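Thread on the new Clemura record, since a few of you asked for more than the one-line reply I gave last night. It comes out 25th March. I've had it for a while and played it a lot. Going to go song by song where it's worth it and skip the ones where I have nothing to say.

First, who they are. Clemura is Dwynwen Howells on vocals and guitar, Huw Gittins on bass, Elin Watkins on drums. Three people. Rhiannon Pumphrey played keys on the first EP and left before the second. She's back for two songs on this one as a guest.

The album is called Lougher. Ten songs, and the shortest is the best one. It's on Skimico, the same label that put out the second EP. I think this is the label's first full-length by anyone.

Opener is "Revberg." Bass and floor tom for the whole first verse, no guitar at all. When the guitar does come in it's quieter than you expect. I thought my left speaker had gone. It hadn't.

They've been opening shows with it since October and live it's a different song. Twice as loud and a bit faster. I prefer the record, which I don't say often about this band.

Track two is the single, you've heard it, it's fine. The chorus is good. The second chorus is the same chorus. I'd have put it later.

Track three, "Salt Room," is where I stopped doing other things and listened. Dwynwen sings the verses almost flat, like she's reading a letter out loud, and then there's one held note before the bridge where Huw drops out completely. It's maybe the best thing she's recorded.

Someone asked if the lyrics are still about the coast. Some of them. There's a ferry in track three and a sea wall in track six. The rest is mostly about jobs and a house being sold.

Production. Roswitha Kasten recorded it and mixed it. If you know her stuff you know the drum sound -- dry, close, very little room on it. Elin plays light, so it suits her. On a heavier drummer I find it a bit stiff.

The band say they did the basic tracks live in one room and kept the vocals from those takes on four of the songs. You can guess which four. There's some bleed from the cymbals and her voice is further back.

I've seen people call the mix too plain. I don't agree. The second EP had so much delay on it that I couldn't tell you a single guitar part from memory. I can hum most of the ones on this.
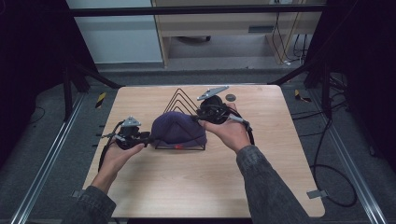

Sleeves down, black cable, dark purple fabric on the table.

Track four I skip. Sorry. It's a waltz and it's slow and I don't think the tune is strong enough to hold it up. Other people like it, so try it for yourself.

Track five is the first one with Rhiannon on it. Organ, very low, mostly one chord. You notice it more when it stops. I'd forgotten how much she added to the early songs. The arrangement leaves space for her instead of stacking everything on top.

"Sea Wall" is track six and it's the long one. Starts as a slow song, turns into a fast one, then goes back. The change into the fast part is a bit clumsy, like two demos that got joined. The fast part itself is great though. Elin's snare work in there is the most playing she does on the whole album.

Side two (I've got the vinyl, so I think of it as sides) is stronger than side one. Tracks seven and eight run together with no gap and I'd treat them as one song. Huw sings on eight. He has a plain, low voice and doesn't push it. I'd like to hear him do more.

Track nine is called "2145." I took it for a year, but it's a train time. The words are just somebody waiting on a platform and going through what they packed. 79 seconds long, guitar and voice, done. I've played it more than anything else here.

Closer is the other one with Rhiannon. Piano this time. It builds for a long while and then it doesn't go where you think. There's no big ending, the drums stop and the piano carries on under some tape hiss. First time through I checked if there was more. I've come around to it.

Weak points, to be fair to people about to spend money. Track four, as I said. The single is in the wrong place. Two of the songs on side two are in the same key at nearly the same speed and they blur a bit until you know them.

Also the lyric sheet is printed in pale gray on white and I can't read it without a lamp. The front cover is nice. The back is just the song titles.

If you've never heard them, start with "Salt Room," then track nine, then go back to the top. If you only know the second EP, be ready for something drier and slower. If you liked the first EP best, you'll be happy.

Compared to other stuff I've liked this year so far, I'd put it near the top. It's better than either EP. It isn't as immediate as the first one and took me four or five plays. The songs I liked straight away are the ones I've cooled on a little, the single mainly.

Live dates. They're playing a run of 20 shows, mostly small rooms. I've got a ticket for one of the early ones. Rhiannon isn't listed on the poster, so I don't know how they'll do the closer. Maybe on guitar, maybe they leave it out.

I saw them in October and they played for 54 minutes with no encore. Five of these songs were in the set. "Sea Wall" worked better there than it does on the album -- the speed change makes sense when you can see them look at each other and go.

Sound that night was good apart from the vocals being low for the first two songs. Huw's bass was very loud. I was standing on his side, so that could be on me.

On formats, because I got three messages about it. Vinyl, CD and download. My vinyl copy is flat and quiet, no complaints. It comes in a plain paper inner, so swap it if you care about that. The download has the same ten songs, no extras.

Somebody asked about the B-side to the single. It's called "Understairs" and it isn't on the album. It should be. Put it where the waltz is and you have a better side one.

Going to play the first EP again tonight and see if I still mean what I said about it. If anyone has the early tape with the different version of "Revberg," I'd like to hear it. Replies are open.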